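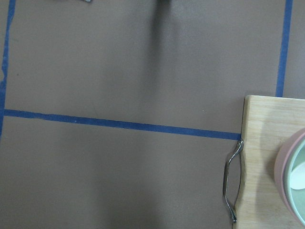
Progress update on the Sandport cloud move, June

Hi all, quick one from me before the steering call, and sorry it's a bit longer than last time. There's a lot in it!

Since the spring report we've moved 636 user accounts out of the old server room and into the hosted setup with Ciobanu. Mail went first, then shared files, then the permit database (the one everybody was nervous about, me included). The permit database took two tries. On the first one the nightly export choked on a pile of scanned attachments from years back, so we rolled back before the offices opened and went again the following week with the attachments split out. It's been running fine on the new side ever since.

The security paperwork is where most of my hours have gone. The control write-ups are drafted, and the outside reviewer has been through the access and logging chapters. They came back with 20 comments, mostly asking us to say things more plainly, plus a real gap in how we handle contractor logins when a contract ends. We've fixed that one: contractor accounts now expire on the contract date unless a manager renews them.
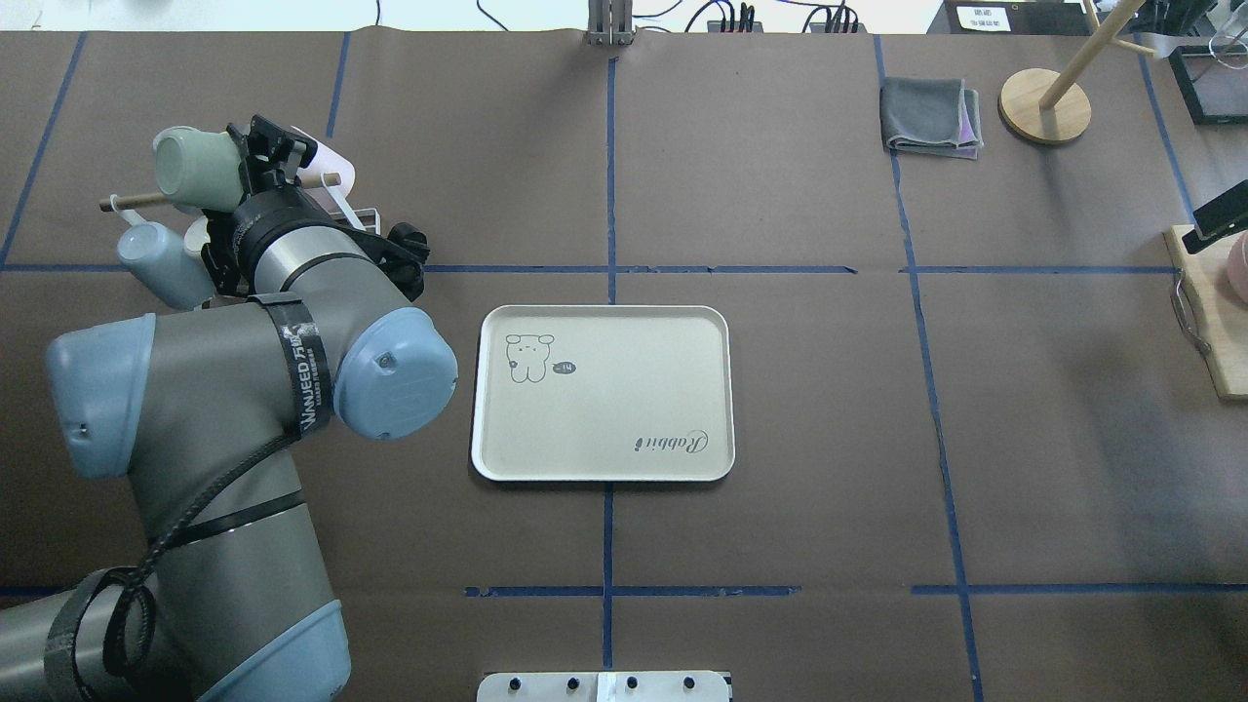

Will the Wastgate office have to wait until the security review is finished before it can move?

Only for the payroll files. Mail and ordinary shared folders are already covered by the part of the review that's signed off, so Wastgate can start on those in the next phase, and payroll follows once the encryption chapter is approved.

On money, we're under budget on migration labor and over on storage. I guessed low on how much old stuff people would want to keep, and that's on me. Some 2,000 folders haven't been opened in years, and I'd like your okay to put them in the cheaper archive tier. Getting one back would take a few hours instead of a few seconds, which I think folks can live with.
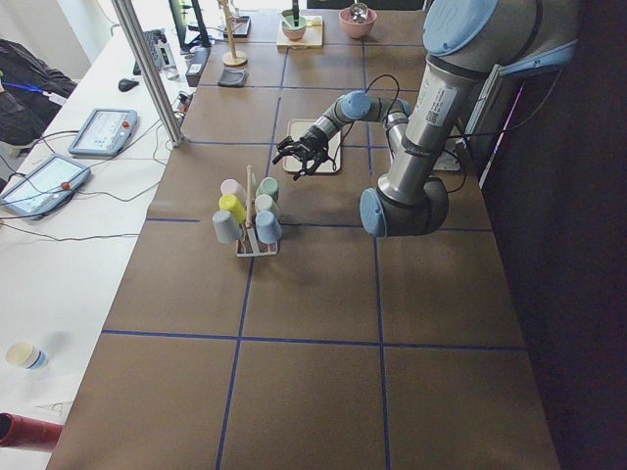

If you say yes to that, the storage line should settle down by the next billing cycle and I won't need to touch the contingency. If you'd rather keep everything on the fast tier, I'll need to come back with a change request, so please let me know either way.

Still open on my end: the Sivik single sign-on connector (2 test groups are on it, and password resets are slower than I'd like), the backup restore drill, and the training sheets for the front desk. The drill is set for 6 a.m. so it's done before the phones start. I'll send the restore times around that same afternoon.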